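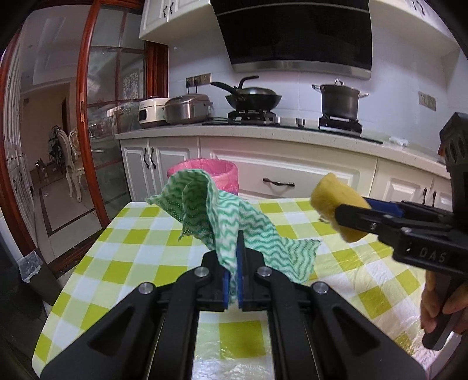
发件人:Maribeth Lumanlan
收件人:Flamden 公用厨房邮件列表
主题:回复:台布上的那层塑料到底要不要留
日期:2023年8月

各位好,

先把 Takumi 的信贴在下面,免得有人又说没收到。我分段回,长了点,赶时间的请直接跳到抹布那段。

Takumi Tamura 写道:
> 大家好。上次聚餐之后我又擦了一遍厨房的桌子,越擦越觉得那层透明塑料是个累赘。
> 下面的格子台布本来挺好看,绿的白的,很清爽,盖上塑料以后反光,还起皱,
> 靠外面那一边尤其厉害,碗放上去都不稳。我建议揭掉,台布脏了就洗。

反光我承认。中午坐在桌边吃饭,得换两次椅子才能不被晃到眼睛。起皱我也承认。但是"脏了就洗"这四个字,我想请问是谁洗。去年那块米色的台布也是"脏了就洗",最后在 Oltden 那边的洗衣店里放了一个多月,取回来的时候店员问我是不是画室用的。上面有咖喱,有酱油,有一块我至今认不出来的东西。洗衣费是我垫的,收据还夹在冰箱旁边的本子里,欢迎瞻仰。

塑料膜的好处就一条:一擦就完。丑是丑,可它替我们挨了多少碗汤,大家心里有数。我的意见是留着,皱的地方拿热毛巾敷一敷,压几本厚书过夜。书我出,我那套 Graststead 出的园艺年鉴搬了三次家也没人翻过,总算能派上用场。

> 另外,擦桌子到底用海绵还是用抹布?我看到两样都有人用,
> 而且有人拿擦过灶台的海绵接着擦饭桌。我不点名。

你不点名,我替那个人谢谢你。那个人是我,就一次,那天水槽边只找得到那一块。

我的习惯是这样的,说出来供大家挑刺。黄海绵先上,挤一点洗洁精,对付油点和干了的饭粒。软的一面用来擦塑料膜,要是哪块海绵带粗糙面,别拿粗的那面去蹭,蹭花了以后更反光,到时候 Takumi 又要写信。然后换绿白波纹那块抹布,过清水,拧到不滴,从里往外擦,把洗洁精带走。最后晾着,等它自己干。有人喜欢再用厨房纸抹一遍,我不拦,但纸是公账买的,请手下留情。

说到抹布。绿白波纹的这种,花边上带一圈小点的,我私心很喜欢,跟台布摆在一起像是谁特意配过。它们从今天起只擦饭桌。不擦灶台,不擦地,不垫锅底,也不拿去包冰块敷膝盖(这件事我也不点名)。用完请展开搭好,不要团成一团扔在桌上。团着的抹布第二天是什么味道,住在一楼的人比我有发言权。

灶台另备了一包灰色的,Aquino 杂货铺买的,放在水槽下面。我知道灰的不好看,灶台也没打算参加选美。

> 还有垃圾桶。粉色袋子太薄,上周漏了。

粉色袋子是我买的,这一条我全认。当时 Aquino 做特价,一大箱 1000 只,我站在货架前面算了半天,觉得捡了大便宜。现在还剩下至少一半,按我们这个吃法,大概能用到大家都搬走。厚一点的袋子也有,就是贵,而且颜色是一种很沉重的黑。我的提议是:鱼骨头、汤底、西瓜皮这些湿的,先用旧报纸裹一下再扔;实在不放心就套两层,反正有的是。袋口翻出来的边请拉紧一点,别让它自己滑下去。我上星期伸手下去捞过一回,不想再描述了。

桶的位置也有人跟我提过。它现在靠在柜子前面,开下面的柜门要先挪桶,确实烦。可是挪到门口挡路,挪到窗下又晒,八月份晒垃圾是什么后果,请自行想象。谁有更好的地方,先搬过去试一个星期,再来信告诉我们。

> 最后,电饭锅为什么要两个?台面已经够挤了。

终于问到要害了。白的那个带小显示屏,能预约,能煮粥,平时几个人吃饭用它就够。不锈钢的那个大,是聚餐用的。两个都留在外面,是因为大的那个一收进柜子,下次聚餐前一定没有人记得它在哪里,然后就会有人提议用炒锅煮饭。炒锅煮饭我们试过。锅底那层东西泡了两天,Takumi 你当时也在,你还说"很香"。

要腾地方的话,我看深灰色那只汤锅倒可以商量。它老占着一个灶眼,我早上想热杯牛奶得先给它请安。那么大一只锅,里面没东西就请洗好收到下面去,里面有东西就请主人贴张纸条,写上是什么,哪天煮的。炒锅的长把手也顺手往里转一转,我已经有两件毛衣的袖子在上面挂过了。

账目顺便报一下,省得另写一封。上次结余 2210,买抹布、海绵和洗洁精一共花了 300,剩下的还在饼干盒里。台布洗衣费没算进去,我说了是我垫的,我就是想再提一遍。

还没定的事情有这几件:

塑料膜留还是揭。我投留,Takumi 投揭,其他人请回信,别在走廊里跟我说,我记不住。
垃圾桶挪不挪,挪到哪里。
汤锅是谁的。这条最急。

还有一件跟桌子没关系的:抽屉那个深色的金属拉手,有人觉得松吗?我拉着有点晃,也可能是我劲儿大。家里有螺丝刀的请带一把下来看看,十字的一字的我都分不清,干脆都带。

星期四我会在厨房,17:30 以后,带着那几本年鉴来压塑料膜。想来看书的也欢迎,第二册讲堆肥,写得相当动情。

Maribeth

又及:冰箱门上那张值日表已经是上个季度的了。上面写着轮到我,我擦了三个星期才发现。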